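Begehung Packraum, Haus Umness, Erdgeschoss
Prüfliste mit Anmerkungen
Stand: 18. Juni 2020
Inventarnummer des Haupttisches: 2352

Bewertung: i. O. = in Ordnung. M = Mangel. B = beobachten, also ein Mangel, für den gerade kein Geld da ist. Wer die Liste nur überfliegt, liest bitte wenigstens die Punkte mit M. Wer sie gar nicht liest, hat vermutlich den Drucker auf das Fensterbrett gestellt.

1. Zugang und Verkehrswege

1.1 Tür öffnet vollständig
i. O. Sie öffnete sogar so vollständig, dass sie gegen den Garderobenhaken schlug. Der Türstopper der letzten Begehung ist vorhanden, er liegt im Regal, originalverpackt. Bitte montieren.

1.2 Weg von der Tür zum Fenster frei
M. Auf halber Strecke standen zwei gefaltete Umzugskartons an die Wand gelehnt, die beim Vorbeigehen umfallen. Ich habe das dreimal ausprobiert, das Ergebnis war stabil. Kartons gehören in den Keller, linke Seite, zu den anderen Kartons, die dort ebenfalls nur vorübergehend stehen.

1.3 Fluchtwegschild sichtbar
i. O. Der Kalender, der es verdeckte, hängt jetzt daneben und zeigt den Juni. Das ist für diesen Raum ungewöhnlich aktuell.

1.4 Beleuchtung
B. Die Röhre über dem Regal braucht nach dem Einschalten eine Bedenkzeit. Solange sie anschließend brennt, bleibt es bei B.

2. Boden

2.1 Teppich liegt plan, keine Wellen, keine losen Kanten
i. O. Der graue Teppich liegt fest. An der Tür ist die Übergangsschiene wieder angeschraubt, diesmal mit allen Schrauben.

2.2 Sauberkeit
i. O. mit Einschränkung. Grau ist eine großzügige Farbe. Für die Prüfung bin ich mit der Hand drübergegangen und hatte danach Klebebandreste an den Fingern. Der Staubsauger steht im Flur und beißt nicht.

2.3 Kleinteile auf dem Boden
M. Gefunden: eine Büroklammer, ein Stück Umreifungsband und die Kappe eines Filzstifts. Umreifungsband ist auf Teppich die schlimmste Sorte, man hängt mit der Schuhspitze drin, bevor man es sieht. Abschnitte sofort in den Eimer, der zu diesem Zweck neben dem Tisch steht und bei der Begehung sehr sauber war.

2.4 Abstand Möbel zu Tischkante
B. Man muss um den Tisch herumkommen, ohne den Bauch einzuziehen. Was dunkel ist und auf dem Boden steht, sieht man von der Arbeitsseite aus schlecht: Die Platte ist hell, dahinter wird es gleich schattig. Stühle deshalb bitte heranschieben oder ganz wegstellen. Die Zwischenlösung, halb schräg im Weg, ist die beliebteste und die einzige, die blaue Flecken macht.

3. Haupttisch (Modell Kallel, Inventar 2352)

3.1 Standfestigkeit
i. O. Mit beiden Händen gerüttelt, auch an den Ecken. Das Stück Pappe unter dem hinteren Fuß habe ich entfernt, der Tisch stand danach besser. Seit wann er gegen die Pappe ankämpfen musste, ließ sich nicht klären.

3.2 Kanten
i. O. Mit dem Handrücken abgefahren, keine Splitter, keine abstehenden Stellen. Wer ein Paket über die Kante zieht, hebt es bitte trotzdem an.

3.3 Oberfläche
B. Im Bereich oben auf der Platte findet sich eine blasse, helle Stelle, die leicht schräg über die Maserung läuft. Ob Schramme oder Wischspur, lasse ich offen. Nach Gefühl ist sie glatt, zum Abstellen von Kartons also ohne Belang. Die Empfehlung lautet: einmal feucht abwischen, trocknen lassen, noch mal schauen. Ist sie dann weg, war es Schmutz, und wir haben eine Reklamation bei Brollance gespart. Bitte keine Scheuermilch. Die letzte Fleckbehandlung mit Scheuermilch ist am Nebentisch bis heute zu besichtigen.

3.4 Verpackungsmaterial auf der Platte
M. Klarsichtbeutel auf heller Tischplatte: Man übersieht sie leicht, stellt etwas darauf ab, und die Ware fährt Schlitten. Beutel, die nicht gerade befüllt werden, kommen zurück in die Schachtel. Das gilt auch für den einen, den man »gleich noch braucht«. Die Schachtel fasst 200 Stück und hat damit auch für diesen einen Platz. 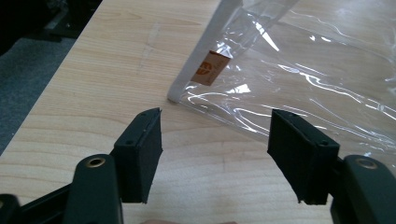 3.5 Schneidwerkzeug
M. Ein Cuttermesser mit ausgefahrener Klinge im Stiftebecher, Spitze nach oben. Dazu fällt mir nichts Heiteres ein. Klinge eingezogen, Messer in die Schublade gelegt. Die Sicherheitsmesser mit selbsttätigem Klingenrückzug liegen übrigens in derselben Schublade, ganz vorne, griffbereit und wie neu.

3.6 Klebebandabroller
i. O. Zackenkante abgedeckt, Rolle läuft. Das lose Ende war nicht umgeknickt. Das ist kein Sicherheitsmangel, hat mich aber Zeit gekostet, und ich möchte, dass es irgendwo steht.

3.7 Getränke
B. Auf dem Tisch standen zur Prüfzeit keine Becher. An der hinteren Ecke der Platte gibt es einen Ring, der eine andere Geschichte erzählt. Untersetzer sind vorhanden, Getränke weiterhin bitte nur am Fenster.

4. Tischplatte nach Reinigung (Ablauf)

Dieser Abschnitt ist neu, nachdem es zur Reinigung offenbar mehrere Schulen gibt.

4.1 Alles abräumen, auch das, was »da immer steht«.

4.2 Mit einem nebelfeuchten Tuch in Richtung der Maserung wischen. Nebelfeucht heißt: Es tropft nicht, wenn man es hochhält. Als Mittel nur Tôn, ein Spritzer auf den halben Eimer. Mehr davon macht den Tisch nicht sauberer, nur klebriger, und dann haften die Versandetiketten an Stellen, an denen niemand sie sucht.

4.3 Mit trockenem Tuch nachgehen. Die Vorderkante nicht vergessen, dort liegen den ganzen Tag die Unterarme.

4.4 Von der Seite gegen das Licht schauen. Achtung, die Platte ist ungleichmäßig beleuchtet, und in einem hellen Streifen sieht alles makellos aus. Schlieren verstecken sich genau dort. Kopf also ruhig bewegen, es schaut ja keiner zu. Die etwas dunkleren, welligen Linien sind Maserung und gehen nicht ab. Das muss ich so hinschreiben, es hat schon jemand versucht. Auch der leicht rötliche Ton an manchen Stellen gehört für mich zur Platte und bleibt ohne Befund.

4.5 Zum Schluss der Blick über die Kante auf den Boden: Was beim Wischen vom Tisch gefallen ist, liegt jetzt auf dem Teppich und zählt wieder unter 2.3.

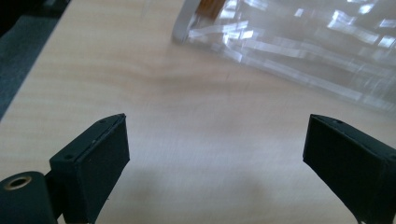
5. Regal und Lagerung

5.1 Regal an der Wand verschraubt
i. O. Beide Winkel fest. Einer ist mit einer Holzschraube befestigt, die sichtlich für Größeres gedacht war. Sie hält, ich lasse sie in Ruhe.

5.2 Traglast
M. Das Schild am Regal fehlt. Darunter lagen Papierstapel auf dem obersten Boden, wo sie niemand ohne Tritt herunterbekommt. Schweres nach unten, Leichtes nach oben. Die Luftpolsterrollen wohnen derzeit unten, das Kopierpapier oben, wir haben es demnach geschafft, beides falsch zu machen. Schild nachbestellen, umräumen.

5.3 Tritthocker
i. O. Steht, wackelt nicht, Gummifüße vollständig. Wird laut Staubschicht selten benutzt, was mich zu der Frage bringt, wie man bisher an das Papier kam. Der Drehstuhl kommt als Antwort nicht in Betracht.

6. Elektrik

6.1 Steckdosenleiste
M. In der Leiste unter dem Fenster steckte eine zweite Leiste. Auf der Unterseite steht 2000 W, und angeschlossen waren der Wasserkocher und der Drucker. Wasserkocher ausgesteckt und in die Teeküche getragen, wo er dem Aufkleber nach auch hingehört.

6.2 Kabelführung
i. O. Am Tisch verläuft kein Kabel über den Gehweg. Der Kabelkanal an der Wand ist zu.

6.3 Drucker auf dem Fensterbrett
M. Siehe Einleitung. Das Fensterbrett ist schmaler als der Drucker.

7. Erste Hilfe und Brandschutz

7.1 Verbandkasten
B. Vollständig bis auf die kleinen Pflaster. Von den großen sind noch 19 da, die will offenbar niemand. Kleine nachbestellen und bitte den Zusammenhang mit Punkt 3.5 bedenken.

7.2 Feuerlöscher
i. O. Plakette gültig, Zugang frei. Der Regenschirm, der daran hing, wartet im Flur auf Abholung.

7.3 Papierkorb
i. O. Geleert. Folie und Pappe waren allerdings zusammen drin. Für Folie gibt es den Sack an der Tür, er ist beschriftet, auf beiden Seiten.

Offene Punkte bis zur nächsten Begehung

Türstopper montieren (1.1)
Kartons in den Keller (1.2)
Stühle an den Tisch schieben (2.4)
Helle Stelle auf der Platte abwischen und Ergebnis hier eintragen (3.3)
Beutel in die Schachtel (3.4)
Traglastschild bestellen, Regal umräumen (5.2)
Zweite Steckdosenleiste entfernen (6.1)
Drucker auf den Nebentisch – der mit der Scheuermilch (6.3)
Kleine Pflaster (7.1)

Erledigtes bitte mit Kürzel abzeichnen. Ein Häkchen ohne Kürzel gilt als Wunschdenken und wird bei der nächsten Runde erneut geprüft. Die Liste hängt innen an der Tür, der Stift dazu hängt an einer Schnur und bleibt auch dort.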